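Category: Student Projects > Gripper > Fruit Sorting

Ticket 583 – Left finger closes late
Opened by: Maite Herrero
Status: open, sadly

23rd September. Project Rikitz is supposed to move small fruit into the orange box. On 18 closes the left finger lagged the right on most of them, and the fruit rolled off toward the towel's edge, as fruit will. 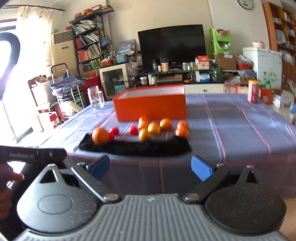 Tried so far: re-seated the linkage, tightened the pivot screws, swapped the cable. The cable was fine. I now own a spare cable.

Reply from Santosh Tripathi: Check the housings for fluff before you touch the code. Last May we lost about 90 minutes to one hair.

Maite: Looked. There is lint. I would like it known that the towel was Eusebio's idea.
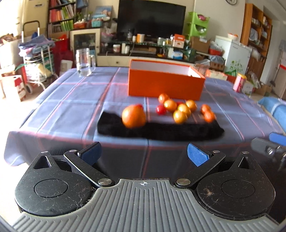

Fig. 2. Lint and hairs on both housings, fruit still waiting.

Maite: Brushed the left side and ran it again. Lag is smaller – still there. Doing the right side next, then the pads. Please leave the ticket open.

Contact the Jeltodstead Robotics Club | Back to top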